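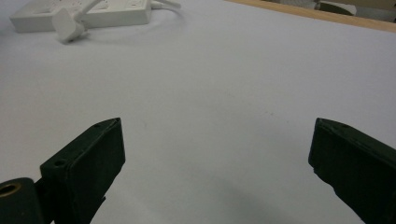
Abb. 1: Greiferfinger in offener Stellung über der Tischplatte, dazwischen kein Werkstück.

Handhabungstechnik, Übung 8: Leerer Griff und verlorene Freigabe
Unterlagen zur Veranstaltung am Dienstag, bearbeitet von Kolbrún Riis

Vorbereitung: Bitte lesen Sie vor der Übung das Kapitel über Endlagen und bringen Sie Ihr eigenes Messprotokoll mit. Wer in der Gruppe von Tove Fogh arbeitet, verwendet die gleiche Aufgabenstellung.

1. Der Fall
Im Juli ist bei der Firma Jindby an einer Packstation folgender Fehler aufgetreten. Der Greifer fuhr auf die Ablage, schloss die Finger, meldete "Teil gegriffen" und fuhr weiter zur Übergabe. Ein Teil war aber nicht zwischen den Fingern. Die Steuerung Sevia hat 31 solche Zyklen hintereinander als gut gezählt. Bemerkt wurde es erst an der nächsten Station, wo leere Schachteln ankamen.

Der Bediener hat danach die Schutztür geöffnet und mit der Hand zwischen die Finger gefasst, um zu prüfen, ob etwas klemmt. Die Tür war richtig verriegelt und der Antrieb war im Halt. Der Greifer hatte jedoch eine eigene Versorgung, die von dem Türkontakt nicht getrennt wurde. Es ist niemand verletzt worden. Im Bericht von Grethe Juhl wird dieser zweite Punkt trotzdem als der schwerere bewertet, und ich schließe mich dieser Meinung an.

2. Warum die Meldung falsch war
Das Signal "gegriffen" wurde nur aus der Zeit gebildet: Befehl zum Schließen, dann 118 Millisekunden warten, dann Bit setzen. Die Stellung der Finger ging in die Bedingung nicht ein. Für eine sichere Aussage braucht man mindestens die Fingerstellung am Ende der Bewegung und den Motorstrom. Stehen die Finger weiter zusammen, als es die Breite des Teils erlaubt, so ist der Griff leer. 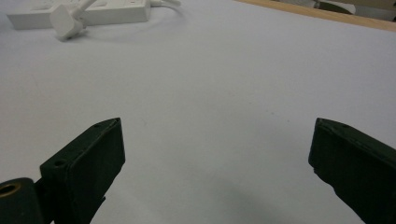 Die Trennung der Energie muss für jedes Gerät in der Zelle einzeln nachgewiesen werden. Es genügt nicht, dass der Hauptantrieb steht. Beim Aufnehmen der Stromwege beginnt man am besten mit dem, was man auf dem Tisch vor sich hat: Die weiße Steckdosenleiste mit dem eingesteckten Stecker, links hinter den Fingern, ist ein Eintrag im Plan wie jeder andere. Ob eine solche Leiste hinter oder vor dem Sicherheitsrelais liegt, sieht man ihr von außen nicht an, man muss die Leitung verfolgen und dann messen. Bei Jindby fehlte genau dieser Eintrag. Tahmineh Karimi hat dafür das Formblatt entworfen, das Sie im Anhang finden.

3. Vorgehen bei einem leeren Griff
Halt auslösen und die Meldung im Protokoll sichern, noch vor dem Quittieren.
Alle Energiequellen des Greifers abschalten und gegen Wiedereinschalten sichern.
Spannungsfreiheit am Greifer messen.
Erst danach in den Bereich der Finger greifen.
Fingerstellung notieren und mit dem Sollwert vergleichen.

4. Aufgaben
a) Formulieren Sie die Bedingung für "gegriffen" neu, mit Stellung und Strom. Geben Sie an, was bei Ausfall von einem der beiden Signale geschehen soll.
b) Zeichnen Sie den Versorgungsplan Ihres Arbeitsplatzes bis zur Wandsteckdose.
c) Die Firma Eskildsen schlägt vor, nach drei leeren Griffen automatisch anzuhalten. Nehmen Sie dazu Stellung, höchstens 11 Zeilen.

Abgabe schriftlich bei Kári Baldursdóttir. Fragen zu Aufgabe b) bitte vor der Übung stellen, die Messgeräte werden am Eingang ausgegeben.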